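Learning the cavaquinho at forty-eight

The table at Sikia before the November session, snack bars out for whoever comes.
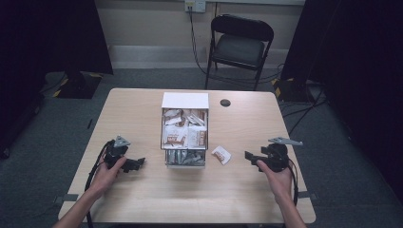

A box of snack bars and a long evening of choro.

I bought my cavaquinho second-hand for 81 pounds. It came in a soft case with a broken zip, and it had one string missing. I had played guitar badly as a teenager and thought that would be a help. It was some help with the right hand and none at all with the left, where the frets are so close together that my fingers kept landing on top of each other.

For anyone who hasn't met one, a cavaquinho is a small four-string instrument used in samba and choro. It looks a bit like a ukulele but has steel strings and a much sharper sound. The usual Brazilian tuning is D, G, B, D. Some choro players prefer other tunings for playing tunes, and I have stayed away from all that. In a choro group the cavaquinho mostly holds the rhythm in the middle, between the pandeiro and the guitars, and now and then takes the melody.

I found the Sikia group through a card in the window of the music shop. They meet once a month and play for three hours with a break. The card said all levels, which I took at face value. When I got there I found five people who had been playing together for years and who knew every tune without paper. I sat at the side and played one chord in four.

Aparecida Vieira leads it, if anyone does. She plays seven-string guitar and calls the keys across the table. The seven-string part is the one I listen to most now. It runs down in the bass between the phrases of the tune, and when she leaves it out for a few bars everything sounds thin. She told me on my first night to stop looking at my left hand and listen to the pandeiro. I didn't manage it that night, or for several months after.

Rogério Rocha is the pandeiro. He gave me the most useful exercise I've had from anyone, which is to mute the strings completely with the left hand and play only the rhythm, at a slow speed, for 15 minutes. It sounds like someone scratching at a door. I did it in the kitchen most evenings with the metronome at sixty and found out that I rushed the last semiquaver of every beat. I still do when the tune gets quick.

Until then I had been trying to learn from records. My favourite is an LP by a group called Cisternas, which I picked up in a box of mixed Brazilian things. The cavaquinho is quite high in the mix and you can hear the pick. Side two opens with a slow waltz and then goes straight into a fast one in D minor that I must have played 400 times. I slowed it down on the computer and wrote out the chords, and about half of them were right. Kátia Conceição, who plays flute, went through my sheet with a pencil and put the rest straight during the break. I had missed nearly all the diminished chords and written plain minors in their place.

A word on strings, as I was asked about them last time. The set that came on mine was very old and I replaced it with Ovano lights. They were easier on the fingers but the top D went dull quickly. I'm now on the medium set and I change them every couple of months. My picks are the thin ones from Skinik. Reinaldo Xavier uses something far stiffer on the mandolin and thinks mine sound like paper. He may be right, but I can't get a stiff pick to come back up through the strings in time.

The November session was a good one. We began with three slow tunes to warm up, and Khải La brought his clarinet for the first time. He comes from playing swing and reads very well, so he had the notes straight away. He was placing them a little behind the beat, though, and in choro that made the second part drag. Aparecida had him play it with only Rogério underneath, twice, and by the third time round it was sitting where it should. It was good to watch somebody else get that lesson.

I took the melody on one tune, my first time. It was a short polka in G with an easy first part and a third part that goes up to the top of the neck. I got through the first and second parts without stopping. In the third I lost my place on the repeat, played chords for eight bars and came back in when Kátia nodded at me. Afterwards Reinaldo said the first part was clean and the rest would come, and then asked if I'd tuned since the break. I hadn't.

My list for next month is the third part of that polka, the D minor tune from the Cisternas record up to speed, and the change from C major to A seven, which I still fumble when it comes on the off beat. I also want to learn one tune by ear from start to finish without writing anything down. Aparecida has suggested a slow one and hummed it into my phone. The recording has a kettle over the last few bars, so I'll have to ask her for the ending again.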